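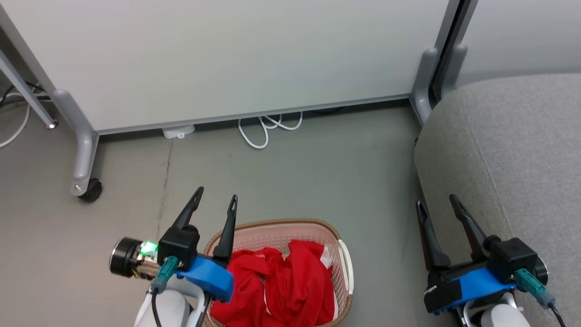 Kedell Rugby Club, Minis and Juniors Section

What happens in a scrum?

If you have watched a rugby game, you have seen the players bend down, lock together and push. It can look like a big pile of people. In fact everyone in a scrum has a job and a place to stand.

Why is there a scrum?

A scrum is a way to start the game again after a small mistake. The most common mistake is a knock-on. A knock-on is when a player drops the ball and it goes forward, toward the other team's end of the field. Throwing the ball forward is another mistake that can lead to a scrum.

The team that did not make the mistake gets to put the ball in. That gives them a better chance of winning it, but the other team can still try to get it.

Who is in it?

In a full adult game each team has eight players in the scrum. They are called the forwards.

The front row has three players. The one in the middle is the hooker, and the two on the outside are the props. The props hold the hooker up. The hooker uses a foot to hook the ball backward.

Behind them are two locks. They are often the tallest players on the team. They push with their shoulders against the front row.

A flanker joins on each side. At the very back is the number 8, who is the only player named after the number on the shirt.

The player who puts the ball in is the scrum-half. The scrum-half stands at the side and rolls the ball into the gap between the two front rows. This gap is called the tunnel.

What does the referee say?

The referee calls out the steps so that both teams move together. The words are "crouch," "bind" and "set."

Crouch means bend your knees and hips and keep your back flat. Bind means the props reach out and take hold of the other team's shirts. Set means the two front rows come together. After that the scrum must be still before the ball goes in.

If a scrum falls down, the referee blows the whistle and everyone stops pushing right away.

How hard do they push?

Very hard. Eight grown-up forwards on one team can weigh over 600 kilograms all together. That is why players learn scrums slowly, over many years.

Scrums at our club

Our youngest teams do not have scrums. When you are older you will start with a small one, with only the front row from each team, and there is no pushing. The hooker on the team putting the ball in gets to win it.

Coach Rostam Najafi teaches scrums on Sunday mornings on the Hájek field. You will spend a lot of time on your body shape before you join up with anyone. Try this at home: stand with your feet as wide as your shoulders, bend your knees, stick your bottom out and look straight ahead. Your back should be flat like a table. Hold it while you count to 5.

You need a mouthguard for all contact practice. No mouthguard, no scrum.

Words to know

Forwards: the players who make up the scrum.
Backs: the other players, who wait behind the scrum and run with the ball.
Knock-on: dropping or hitting the ball forward.
Tunnel: the gap where the ball goes in.

Next in this series: What is a lineout?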